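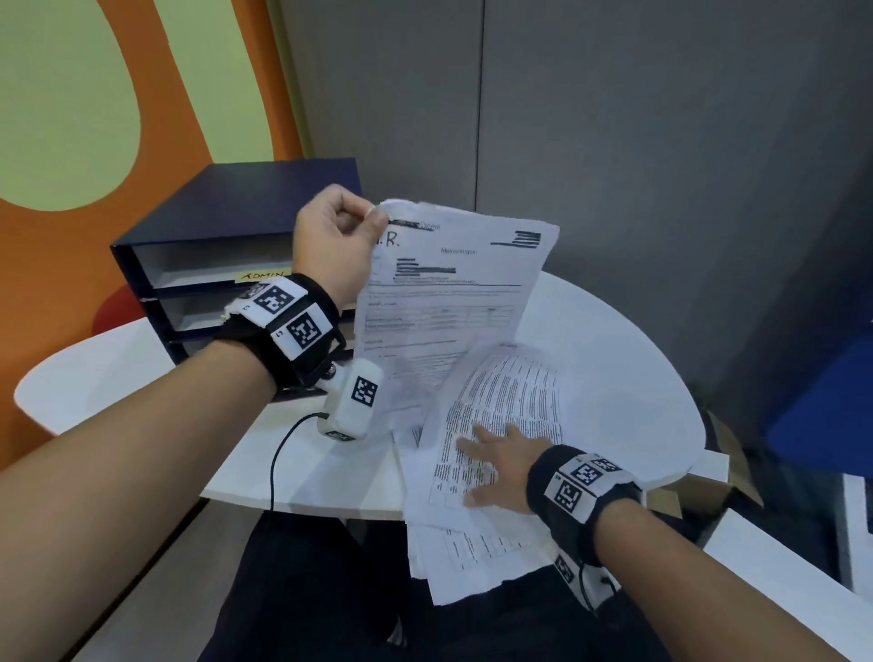 Yu-ting Fu a répondu le premier, avant même que j'aie complété le formulaire : selon lui, le problème vient de la liaison avec Poltell, et il faut que je donne l'heure exacte de chaque réservation qui a disparu. Je le fais donc ici, dans l'ordre, et j'ajoute ce que j'ai essayé depuis.

Ticket : réservations de ferry perdues entre Drinen et Poltell
Ouvert le : mardi 29 janvier 2019
Priorité : haute
État : en cours

Description du problème

Nous vendons des séjours de deux nuits sur l'île de Flatdale, avec la traversée comprise. Le client choisit sa chambre dans Drinen, et Drinen doit envoyer la demande de places à Poltell, le système de la compagnie de ferry. Depuis samedi, certaines demandes n'arrivent pas. Le client reçoit quand même sa confirmation, avec une heure de départ, mais au port son nom n'est pas sur la liste d'embarquement.

Trois dossiers concernés pour le moment :

Dossier A – famille de quatre personnes, départ de 7 h 40, réservation faite samedi à 22 h 15.
Dossier B – couple avec un vélo, départ de 7 h 40, réservation faite samedi à 23 h 02.
Dossier C – une personne, départ de 16 h 10, réservation faite dimanche à 0 h 20.

La famille du dossier A a dû attendre le bateau suivant. Je leur ai remboursé 40 euros de ma propre initiative, merci de me dire si la procédure est différente.

Ce que j'ai vérifié

1. Le compte Poltell est actif et le mot de passe n'a pas expiré.
2. Le quota du contrat est de 200 places par semaine. Nous en avons utilisé moins de la moitié, donc ce n'est pas une question de limite.
3. J'ai fait une réservation d'essai à 10 h du matin. Elle est arrivée dans Poltell en moins d'une minute.
4. J'ai refait le même essai à 22 h 30. Elle n'est pas arrivée du tout. Aucun message d'erreur dans Drinen, le statut est « envoyé ».

Je pense donc que l'heure a de l'importance. Les trois dossiers sont tous d'après 22 h. 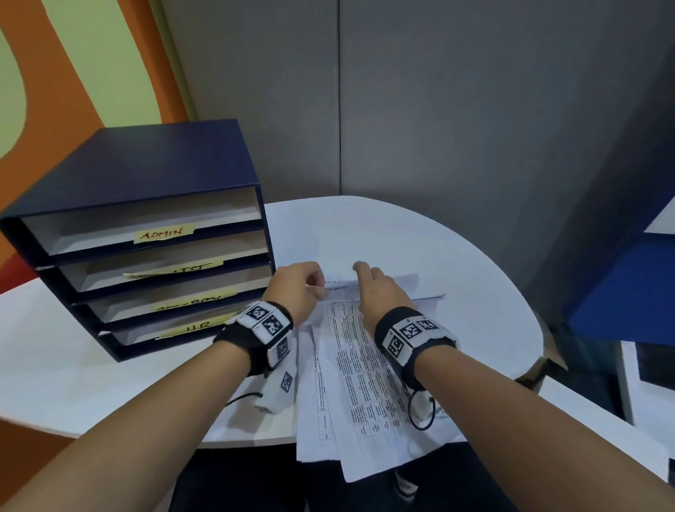
J'ai ensuite comparé les deux journaux pour la nuit de samedi. Dans celui de Drinen, les trois demandes partent normalement. Dans celui de Poltell, il n'y a rien entre 22 h et 1 h, pas même un refus. À 1 h 04 les demandes arrivent de nouveau. Mais celles de la soirée ne sont pas renvoyées, et c'est cela qui me semble le plus grave.

Réponse de Yu-ting Fu

Merci, c'est plus clair. Poltell fait maintenant une maintenance chaque soir à partir de 22 h. Pendant cette période, le serveur accepte la connexion mais ne garde pas le message. Drinen croit que tout est bon. Il existe une option « attendre l'accusé de réception » dans Réglages, Partenaires, Transport. Pouvez-vous me dire si elle est cochée ? Si non, cochez-la et mettez le délai à 30 secondes.

Ma réponse

Elle n'était pas cochée. Je l'ai activée avec le délai indiqué. Nouvel essai à 22 h 10 : la demande reste « en attente », et le client voit le texte « votre traversée sera confirmée demain matin ». C'est mieux, mais je voudrais changer ce texte, car une personne qui part par le premier bateau ne lira pas forcément son courrier à temps. Est-ce possible sans passer par vous ?

Réponse de Yu-ting Fu

Oui, dans Modèles de courriels, modèle « traversée différée ». Évitez seulement de supprimer le champ entre accolades, sinon l'heure du bateau disparaît. Les demandes en attente repartent automatiquement dès que Poltell répond.

Suite

Texte modifié. L'essai de la nuit est bien arrivé dans Poltell à 1 h 06. J'ai aussi demandé à Dewan, notre correspondant au port, de m'envoyer la liste d'embarquement chaque matin jusqu'à la fin de février, et je la compare avec nos dossiers avant le premier départ.

Il reste deux points. Pour le dossier B, le vélo n'apparaît toujours pas sur le billet de retour – je ne sais pas si c'est le même défaut ou un autre. Et je n'ai pas encore de réponse sur le remboursement. Je laisse le ticket ouvert.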